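Neltgate Two-Arm Bench
Sorting and tidying station for workshops, garden centers and back rooms

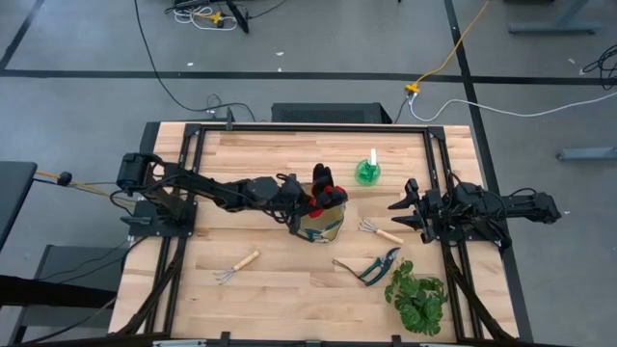 The Neltgate bench is sold to shops that want to find out which small handling jobs a machine can take over today. It picks things up, moves them and sets them down in a new place. Hand tools, bagged goods and small jars are what most buyers start with.

What it does well now
Picking single items from an open tabletop. Sorting hand tools by type. Holding a bag with one arm while the other arm works nearby. Repeating a job it has been shown, for a full shift, with someone in the building.

What it does some of the time
Bags that slump or fold. Tools lying on top of each other. Anything with a cord on it. Expect to step in.

What it does not do yet
Tie knots, fold cloth neatly, wipe up spills or water plants. We do not sell it for kitchen work or for use around children.

Teaching a new job takes over 18 demonstrations for most items. Soft packaging takes more. Balness Supply, our dealer in Vurnine, runs a 5-day setup course, and one seat is included with each bench.

In the box
Table with frame, two arms, two grippers, spare finger pads, cable set, control software on a drive. Computer sold separately.

Warranty: 14 months on arms, 16 on the table and frame
Lead time: orders placed now ship in July
Sales contact: Bohdana Bondarchuk, Balness Supply
Page updated Thursday, June 11, 2026

Related: Takagi finger pads, floor anchor kit, replacement cables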